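Facilities & Workplace Basics, session 5
Handout / my notes, cleaned up a bit. Leonie Cosgrove
May 29, 2026

Topic: setting up a shared work table, and putting it back after

Read before the practical. Bring a pen. The Wullard reading (chapter 9) is still required, a lot of you skipped it last time and it showed.

Leftover from last session

Zones. We got through storage and walkways, didn't get to tabletops. So tabletops first today, then floor, then chairs if there's time. Chairs always get squeezed out, sorry.

Reminder of terms:
Home = where a thing lives when it's not being used.
Landing spot = where it goes while you're using it.
Drift = stuff that has left home and has no landing spot either. Pens mostly.

1. The table

Start with one table, one tray. Tray goes straight ahead of the person standing, close enough to reach without leaning your whole body over. Small items go in front of the tray, on your side. Marker lying flat, across you, cap on. Small loose bits next to the marker, not on the tray lid.

Dark tabletop = light tray shows up well, and so does a white marker. Black pens vanish. If your table is dark, think about what color things you're putting on it. Mahuika (the short article, it's in the folder) has a good page on this, skip the intro.

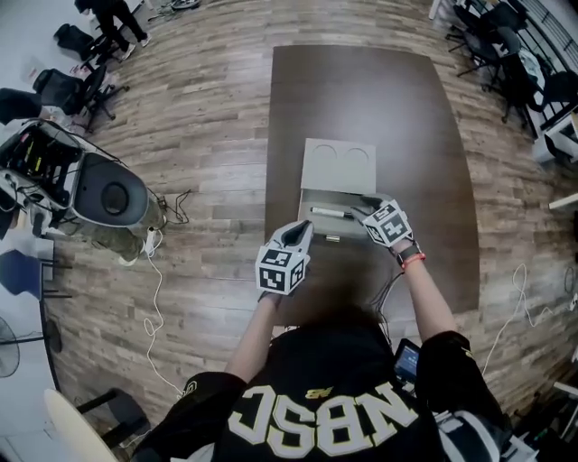
Reach. Test it both sides, left arm then right arm. Most people set a table up for their writing hand and then the other hand has nothing to do but hold the edge. Swap the marker to the other side and try again. Write down which felt better, you'll need it for the worksheet.

Long hair tied back or at least behind the shoulders if you're working bent over. Sleeves up or short. Watches and bracelets are fine, just know they can catch on a tray edge.

Table height: we don't have adjustable ones. If you're tall you'll stoop. Take breaks, change places with your partner.

2. Trays with recesses

Question from the April group: what's the point of a tray with round holes or dips if the thing you own isn't round? Fair question. A dip stops small stuff rolling. It does not have to fit perfectly. It does have to be shallow enough that you can get your fingers (or whatever you're picking up with) around the item.

Don't stack things on a tray with recesses. Don't use it as a lid for something else. Clean inside the dips, dust collects there and people only wipe the flat part.

Fononmont exercise (pairs):
- clear the table completely
- put tray down, square to the edge
- one person places, one person watches and says nothing
- swap
- compare. Where did your partner put the marker? Would you of found it without looking?

Time limit is 19 minutes for the whole thing, including the talking. Last year it ran over and we lost the floor section.

3. Floor

Cables. This is where marks get lost in the practical. Walk the route from the door to your table before you touch anything on the table. Anything you step over counts as a fault, even if you stepped over it nicely.

Power strips belong against a wall, cords toward the wall too. A white cord on a pale wood-look floor is hard to see, dark ones are easier, neither is safe in a walkway. Loops of cable get coiled or moved under something. If it has to cross, cross at a right angle and tape it.

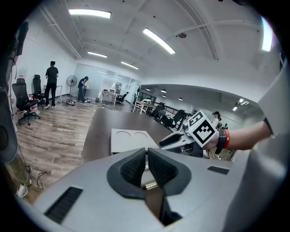
Fans: pedestal type, base flat, cord behind it. Don't aim one straight at a table with paper on it. I know the room gets warm.

Shared rooms are harder than your own room. Other people are working at other tables with their own stuff out, and you don't get to tidy that for them. Agree where your area stops. Erance calls this the "edge talk," silly name, useful habit. Do it before setup and again at putback.

4. Chairs (if time)

Wheeled chairs get parked in a row, along one side, out of the walkway. Seats facing the same way. If you work standing, move your chair first and don't leave it behind you, you will back into it.

Don't hang bags on mesh backs. Don't use a chair as a side table. Yes I've seen all of you do it.

5. Putback

Order: small items, tray, wipe table, chairs, floor last. Marker goes home capped. Check under the tray for bits.

Worksheet due next session, one per pair, both names. It's 70 points total and more than half of that is the floor plan, so draw it properly, with a ruler. Label the door. Show cables as dashed lines, and chairs as squares.

Missed the practical? Email me, there's a make-up slot but you have to bring you own partner.

Next: shelves and labels. Read Wullard up to the end of the section on drawers.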